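Kemov Community Help > Home and Office > Computers and IT
Old tower won't start after moving house, worth fixing or take it to the depot?

Posted by Ustyna Kobzar, 17 August 2018

Hi all. We moved in April and the old desktop sat in the garage until last weekend. Plugged it in, fans spin up for a few seconds, then it shuts off. Goes again if I hold the button. No beep, nothing on the monitor. Monitor is fine, tried it on my laptop.

Mostly want the photos off it, and my bookkeeping files from when I ran the market stall. Have a backup but it's old. Bloke at the shop on the main road quoted me for a new machine before he'd even looked, so not going back there.

Have never had the side off a computer. Is it something a normal person can do on the kitchen bench or am I going to wreck it?

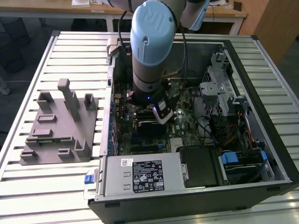
Also if it's cactus, where does it go? Council bins say no electronics and the transfer station is 40 minutes each way. Does Trastik still do the drop-off Saturdays? Their website hasn't been updated in ages.

Cheers

Elba Arancibia

Yes you can do it. Unplug at the wall first, then hold the power button in for a bit. Lay the case on its side, panel off, usually two screws at the back. Touch bare metal on the case before you touch anything else.

Spins then dies is quite often memory that's worked loose in a move. Or the plug near the processor. Push the clips back on the memory sticks, lift them out, put them back in till they click. One stick at a time if there's more than one. Try starting it with each.

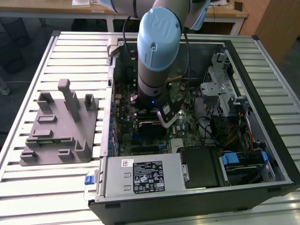 Side panel off, case lying flat, motherboard facing up.

Still dead? Look for capacitors with domed tops, the little cans. If they're bulging or crusty the board is gone and I wouldn't spend money on it. Dust is the other one, garage dust especialy. Soft brush, and hold the fan blades still while you do it.

As for the photos, the drive is seperate from all that. Even if the board is stuffed the drive is probably OK. Two cables, four screws, and it goes in a cheap USB caddy. Plug into your laptop. I'd do that bit FIRST before mucking around with anything else tbh. Bookkeeping files might need the old program to open, what did you use?

Radymyr Pavliuk

just get a new one, not worth it

Olesia Vakulenko

Agree with Elba about the drive. Only thing I'd add, don't take the processor out "to have a look". Did that on mine, put it back with no fresh paste, cooked itself inside a fortnight. If you do have to lift the heatsink, buy a tube of paste and clean the old stuff off with isopropyl.

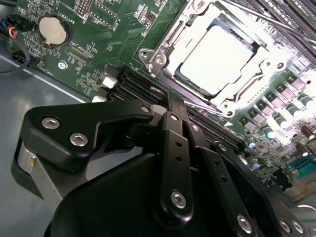 Re disposal. Trastik drop-off is the first Saturday now, round the back of the Chornovol hall, gate on the creek side. Gold coin for monitors, towers are free. Get there before 10, the queue goes down to the roundabout. They'll take cables, printers and keyboards too. No microwaves, they got strict on that.

Pull the drive before you hand it in, whatever else you do. They say they wipe them but I'd keep it in a drawer.

If you want someone to do it with you, the repair table at Drelora library is on Thursday arvos, 3 till late. Bring the power cord. I forgot mine and had to drive home for it.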